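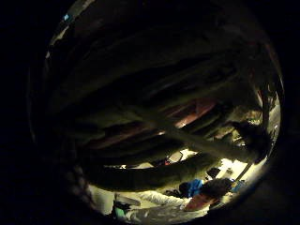
Jiltevgate Workroom: Refit Gallery

The workroom at Jiltevgate is used for sorting, folding and packing household goods before they go to short-term lets. It was refitted in January 2022. The gallery covers the furniture, the storage and the hand work that goes on at the tables. Captions were written by Delwyn Katene from the job sheets, with corrections by Satish Uniyal. Sizes are in inches unless a caption says otherwise.

The room
The workroom is on the ground floor and is entered from the loading side. Goods come in at one end and leave at the other, so a crate never has to pass the same table twice. The old layout had the packing station next to the intake door, which caused a jam whenever two loads came in together.

Floor
The old covering was lifted, the subfloor was leveled and a sealed covering was laid over it. The seams run the long way, in the direction the carts travel. Two seams had to be redone near the door after the first week. Felt pads are not used on this floor, as they pick up grit and then scratch.

Main table, Dalen
The Dalen is the large sorting table. It was bought used and is still on its original frame. The top was sanded with 120 grit, then 180, and given an oil finish in three thin coats, with a day between coats. Working height is 36. Jarlath Cronin wanted it at 38, and the leg extensions are in the drawer if anyone wants to try again.

Second table
This one is used for folding only. The top is kept clear of tape, blades and pens. A cotton cover is pulled over it for bed linen and taken off for towels, which leave too much lint in the weave. The cover is washed at 140 degrees Fahrenheit and shrank by half an inch the first time, so the corner ties were moved.

Folding, flat sheets
Fold in half lengthwise, then again, then in thirds from the short end. The finished width should match the shelf depth less 1 inch. Sheets that come out too wide are refolded from the start. Pressing the fold with the side of the hand gives a better edge than pressing with the palm.

Folding, fitted sheets
Tuck the corners into each other first. The method posted on the wall is by Nuanchan Phuthong and replaced the older one, which left the elastic on the outside. Set the elastic edges inward and square the bundle on the table before the last two folds.

Small goods
Kitchen tools are sorted by the drawer they are meant for: prep, cooking, serving. Anything with a loose handle goes to the repair tray. Blades are sleeved before they reach the table. Mixed lots are spread out in a single layer and picked from the near side to the far side.

Shelving, Stuvivel
The Stuvivel system takes up the long wall. Uprights are screwed into the studs, and the brackets hook in without tools. Each shelf is rated by the supplier for more than we put on it, but the deeper ones still bow when plates are stacked at mid-span. Heavy items now sit directly over a bracket. There are 32 shelf positions in total, and the labels are on the front lip.

Shelf labels
Black print on white stock, in a clear holder. The first set was handwritten and became hard to read once it had been wiped down a few times. Labels give the type of item, the size and the fold. They do not give the address, which is on the crate sheet.

Cabinet, Vekden
The Vekden is a closed cabinet with two doors and is used for lamps, small mirrors and other breakables. The hinges were replaced. The old ones had worn at the pin and the left door dropped by an eighth of an inch, enough to catch on the base. The new hinges needed fresh pilot holes, and the old holes were plugged and glued.

Drawer unit
Eight drawers, full extension. Tape, string, scissors and spare labels are in the top row. The lower drawers hold bed skirts and odd pillowcases waiting for a match. The slides were cleaned with a dry brush and given a light coat of dry lubricant. Oil should not be used near the linen.

Packing
Crates are lined with kraft paper, folded up the sides and taped only to itself. Flat goods go in first, then rolled goods along the edges, then anything rigid in the middle. The lid has to close without being pushed down. Garba Mohammed repacked 18 crates during the trial to compare rolled and folded towels. Folded towels took less room in the deep crates; rolled towels worked better in the shallow ones. Both methods are still in use.

Wrapping glassware
One sheet per glass, started at a corner, with the loose ends pushed inside the rim. Stemware gets a second sheet at the stem. Glasses stand upright in the divider. Bowls are nested with paper between them, no more than four high.

Lighting
The ceiling fittings were kept and the tubes were changed to a neutral white. Warm tubes made it hard to tell ivory sheets from white ones, and mixed sets were being sent out. The folding table also has a task lamp on an arm, clamped at the rear edge. Glare off the pale cover is still a problem late in the day, and a diffuser is on order.

Tidying at end of shift
Tables are cleared from left to right. Paper goes flat into the bin under the Dalen, tape cores go in the other bin. The floor is swept toward the loading door, and the carts are parked with the brakes on. Lint is removed from the cotton cover with a damp cloth. The task lamp is switched off at the lamp and again at the wall.

Work still open
Edge trim on the second table, back corner.
Diffuser for the task lamp.
One replacement bracket for the Stuvivel wall, lower row.
Kick plate for the Vekden. The old one was measured wrong and is 2 inches short.

Credits
Joinery and hinges: Jarlath Cronin
Layout and shelving: Satish Uniyal
Folding methods: Nuanchan Phuthong
Packing trial: Garba Mohammed
Captions: Delwyn Katene

Full cut lists and the shelf plan are kept in the workroom binder, behind the August inventory.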